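Turbo trainer drops out during spin sessions, power reading stuck at 167
Ticket opened by: Alfie Bramwell
Club: Ellwood track and road group
Status: Closed

Hi all, I coach the winter indoor sessions at Ellwood and I'm hoping somebody can help me before I lose my mind! We run a row of Umlow trainers talking to a Hivbridge receiver, which feeds the laptop, which puts everyone's power up on the big screen. It's been great since January. Then last week the trainer in the second spot started freezing in the middle of the hard efforts. The rider is going flat out and the screen just sits at 167 watts (always 167, which is weird) until they ease off, and then it drops to zero and comes back like nothing happened.

What I've tried so far:
- Turned the trainer off and on again, obviously
- Re-paired it with the receiver
- Swapped the rider, in case it was something about how they pedal
- Updated the Sandov session software on the laptop

None of it made any difference. The riders either side are fine the whole way through.
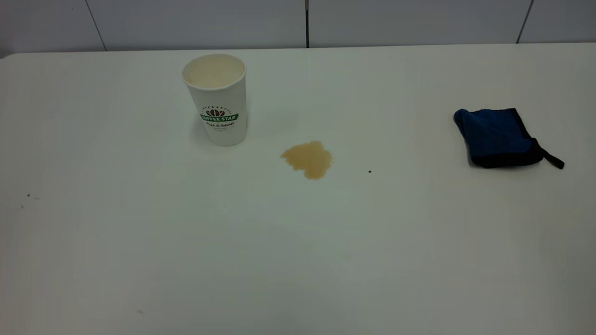
Does the freeze happen on easy spinning too, or only on the sprints?

Only on the sprints, and only once the cadence gets really high. I had one of our juniors sit at a nice steady tempo for a whole warm-up and it never missed a beat. As soon as we went into the standing starts it stuck.

Update, same evening

Support asked me to move the trainer to a different spot, so I swapped it with the one at the far end of the row. I was sure that would fix it, I'd talked myself into blaming the heater. Nope! The problem moved with the trainer. So it's the unit, and the heater gets an apology.

They also wanted the log file. If you've never had to find it, it's under Settings, then Devices, then a tiny arrow next to the trainer's name that I swear wasn't there before the update. Mine had 3,000 lines in it and I can't read a single one, but I sent the whole thing over.

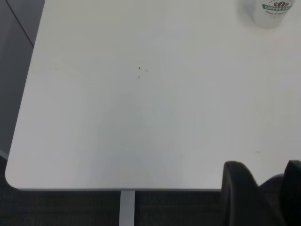 While I was waiting to hear back I ran the session anyway, with that rider going by feel and me yelling out the times. She rode really well, as it happens, and told me she liked not having the number staring at her. I might do a block like that for everybody next month, covering the screen for the last set. But I'd still like the thing to work, because we've got a ramp test coming up and you can't do that one by feel.

Update, next morning

Got a reply, and a proper one too. The log shows the cadence signal dropping out for 2 seconds at a time, and when that happens the trainer holds the last power figure it trusted. They said to check the battery in the cadence sensor first. I didn't even know it had its own battery! It's behind the little cover next to the flywheel.

The battery app said 71 percent, so I nearly left it alone. Support said that reading can't be relied on with this sensor and to change it regardless.

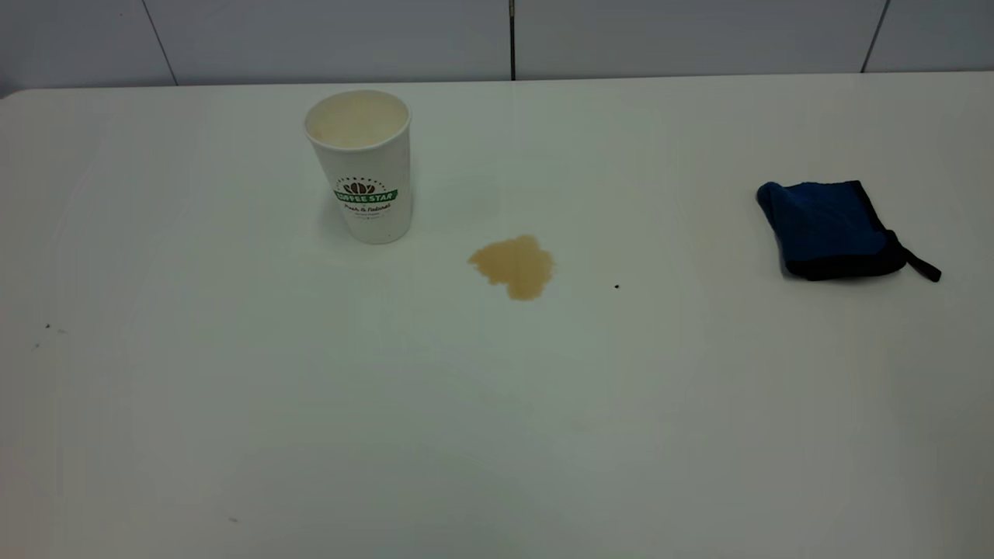 Steps that fixed it

1. Unplug the trainer and let the flywheel stop completely.
2. Take off the side cover (two small screws, don't drop them down the floor vent like I did).
3. Swap the coin battery and wipe the contacts with a dry cloth.
4. Put the cover back on and plug in.
5. Remove the trainer from the receiver's device list, then add it again as new.
6. Spin up to a high cadence and hold it while someone watches the screen.

I did the whole lot before the evening group came in, then went through the standing starts on it myself, which wasn't pretty. No freezes. Then the juniors had a full session on it and the numbers moved the way they should from start to finish.

I've ordered batteries for the rest of the row and I'll do those over the break. Happy for this one to be closed, and thanks for sticking with me on it. If anyone knows where to get those cover screws, I'm still one short.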